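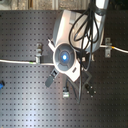

Bellis: a collection of pegboard layouts and hanging notes

README, version 3
Last revised February 1, 2025

Welcome

Bellis is a collection of written records about pegboards and the things people hang on them. It began with one spreadsheet that Rekha Bisht kept for her own workshop, and it grew as friends asked for a copy and then (rather kindly) sent back rows of their own. The current version holds 678 layout records from 231 boards. Some boards appear only once. Others were written up over and over as their owners changed their minds about where the pliers should go, and those are the ones I enjoy most, so please do read them in order if you have an evening free.

The collection is meant for anyone planning a wall, comparing hole patterns, or studying how people arrange small tools. You don't need to know any special terms to use it. Where we do use one, it's explained below.

What's in the folder

boards.csv has one row per board: material, color, finish, hole shape, spacing, overall size, and how it is fixed to the wall.

layouts.csv has one row per layout. Each row points back to a board and gives a short name for the layout, such as "sewing wall, second try" or "bike corner".

items.csv lists what hangs where. Positions are given as a row and a column, starting from the top left hole as you face the board.

hooks.csv describes the 36 kinds of hook, peg, clip and shelf bracket that turn up in the layouts.

remarks.txt is the contributors' own words, lightly tidied for spelling. It is long and wanders all over the place, and I wouldn't trade it for anything.

About the boards

Most of the older records are for brown hardboard with round holes, the kind a lot of us grew up with in the garage. Metal panels come in more often in the later records, usually in white, black or some shade of gray, and a good number of these have square holes in place of round ones. Hole shape matters more than you might think when you're buying hooks. A hook made for a round hole may sit in a square one and still swing a little to the side, and a flat-tabbed hook made for a square hole may not go into a round one at all. The hole_shape column was missing from the first version, and Hywel James was very patient about explaining why it had to be added.

Finish is recorded as matte, satin or gloss. Contributors judge this by eye, and two people can look at the same dark gray panel and disagree, especially if a lamp is shining across it. Please treat the column as a friendly guess. If the color matters to you, look at the panel in daylight before you settle on anything.

Spacing is measured from the center of one hole to the center of the next. Some early contributors measured from edge to edge instead. We have fixed the ones we could confirm with the owner, and the rest are marked "unsure" in the spacing_check column.

How the records were gathered

Each contributor filled in a two-page form. The form asks for the board first, then the hooks, then the hanging items, working along the top row from left to right and down from there. It's slow going on a full wall, and I'd suggest a cup of tea and somebody to call out the numbers. Dewanti Yusof wrote the form and also the half-page guide that goes with it, which is in the folder as guide.txt.

In June we held a writing-up day at Larnow, the shared workshop where several of us keep a bench. Boards that had never been written down got their turn, including the long one by the sink. Records from that day carry the word Larnow in the source column. The remaining rows came in by mail or email, apart from a small batch that Huw Kneath typed up from a paper notebook. His batch uses inches throughout, and we have left the original figures in a second column next to the converted ones.

Words we use

Row: a line of holes running side to side.
Column: a line of holes running up and down.
Standoff: the gap between the back of the board and the wall.
Parked: an item that lives on the board but has no settled place.
Cord run: a path for a cable or string across the face of the board or behind it.

Cord runs deserve an extra word. They were optional on the form until version 3, so a blank in that column tells you very little about the older records. A "yes" means the contributor noted a cord somewhere on the board, and the path is written out in remarks.txt when they had the patience for it.

Things to keep in mind

The people who send in forms tend to like pegboards, so the collection leans toward tidy ones. Kitchens are thin on the ground, and so are rented homes, where drilling into the wall may not be allowed. We would dearly love more of both.

Weights are listed only when the contributor had a scale handy. Please don't use them to decide how much a board can hold – the answer depends on the wall, the screws and the standoff, none of which we tested. Check the maker's instructions for your own panel.

Names of hooks follow whatever was written on the form. Prys Hopkin went through them all and grouped the obvious twins, so "long straight peg" and "straight peg, long" are now one entry. There are surely a few left. "Curly one" has been kept as its own entry until we hear back from the person who wrote it.

Changes in this version

Added cord_run and spacing_check.
Merged duplicate hook names.
Moved the Honmont records out of a separate file and into layouts.csv with everything else.
Corrected the row numbers on the boards that had been counted from the bottom.

Using and adding to it

You may copy, print, change and share the files, with a line saying they came from Bellis. Corrections are as welcome as new boards, and small ones count too. Send the board number, the column name and what it should say, and put "correction" in the subject line so that Rekha's mail sorting catches it. For a new board, fill in the form from the folder and leave the board number blank. She assigns those by hand, usually on weekends, so allow a little time for a reply.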